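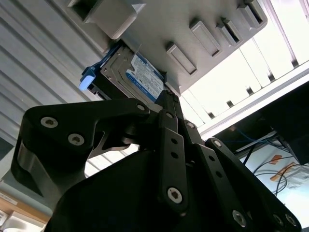
Uto Home Commands: Data Card

Version 1.2, released 28 November 2023
Maintained by the Kodikara Language Resources Group, Beltdale
Contact for corrections: Hashini Seneviratne, data steward

Summary

Uto Home Commands is a collection of typed household requests written for voice assistants and smart home hubs. Each request is paired with the device action that the writer had in mind. The collection is intended for testing and improving the part of an assistant that decides which device, in which room, a person is referring to. It contains text only. No audio was collected.

The release contains 4000 requests, written by 168 adult contributors living in and near Beltdale. Of these requests, 883 leave out the name of the room and must be resolved from the context supplied with them.

Contents of the release

requests.csv — one request per line, with its action label and home identifier
homes.json — the room and device layout of every home referred to in requests.csv
labels.txt — the full list of action labels, with a short definition of each
CHANGES.txt — corrections made between versions
LICENSE.txt — terms of use

All files are encoded as UTF-8. The comma-separated file has a header row, and fields containing commas are enclosed in double quotation marks.

Fields in requests.csv

request_id: a unique number. Numbers are not reused when a request is withdrawn.
home_id: the layout in homes.json to which the request belongs.
speaker_room: the room in which the writer was asked to imagine standing. This field may be empty.
text: the request as typed, including spelling errors.
action: one label from labels.txt.
target: the device or device group affected.
value: a temperature, brightness level, time or scene name, where the action calls for one.
second_reading: the label given by the reviewer when it differed from that of the writer.

Sample entries

Turn the hall light down a bit before the kids get up
action: brightness_lower; target: hall_ceiling

is the back door locked
action: status_query; target: rear_lock

Make it warmer in here
action: temperature_raise; target: bedroom_thermostat; speaker_room: bedroom

everything off except the porch
action: power_off; target: group_all_minus_porch

How the requests were collected

Contributors were given a floor plan of a home, a list of the devices in it, and a short situation such as leaving for work or getting ready for guests. They were then asked to type what they would say. They were not shown sample wording, and they were free to give devices their own names. The floor plans were drawn by the Group and do not represent the homes of contributors.

Collection took place through a web form. Contributors gave written consent and were paid for their time at the same hourly rate, whether or not their requests were accepted.

Every request was read by a reviewer who had not seen the writer's label. The reviewer assigned a label independently, and the two were compared. There were 319 disagreements. These requests have been kept in the release, with the reviewer's choice recorded in second_reading. Users who require a single correct answer may wish to leave them out. Most concern requests such as "kill the lights", where writer and reviewer differed on whether one room or the whole home was meant.

Personal information

Contributors were asked not to use real names or addresses. Where a personal name appeared in a device or room name ("Grandma's lamp" was acceptable, a full name was not), it was replaced by hand before release. No age, gender or account information is distributed with the data. A contributor who wishes to have requests withdrawn may write to the data steward, and the change will appear in the next version.

Intended use

The collection is suitable for evaluating room and device resolution, for training small intent classifiers, and for teaching. It was prepared alongside the Demari hub software and uses the same action labels, but it does not depend on that software and may be used with any other.

It should not be used as the sole test for requests that unlock doors, disable alarms or operate gas appliances. Such requests are present in small numbers, and the wording is not varied enough to support a safety claim.

Known limitations

Typed requests differ from spoken ones. They contain few pauses, restarts or repeated words, and they tend to be shorter than natural speech.

All requests are in American English. Contributors came from a single area, and local expressions are over-represented — "the den" and "the mud room" in particular.

Layouts describe single-family homes and apartments. Shared housing, in which two residents may hold different permissions, is not covered.

Two layouts contain devices with identical display names. This was intentional, and the identifiers remain distinct.

Changes in this version

Withdrew duplicate requests reported after the September release and replaced them with new ones. Corrected the thermostat units in homes.json, which had been recorded in Celsius for one layout. Renamed the label dim to brightness_lower. Scripts that refer to the old label will need to be updated.

Terms of use

The data may be used and shared for research and education, provided that this card is kept with it. Commercial use requires written permission from the Group.

Reporting errors

Please send the request_id, the version number and a brief account of the problem to the data steward. Reports concerning several requests may be sent together as a plain text list.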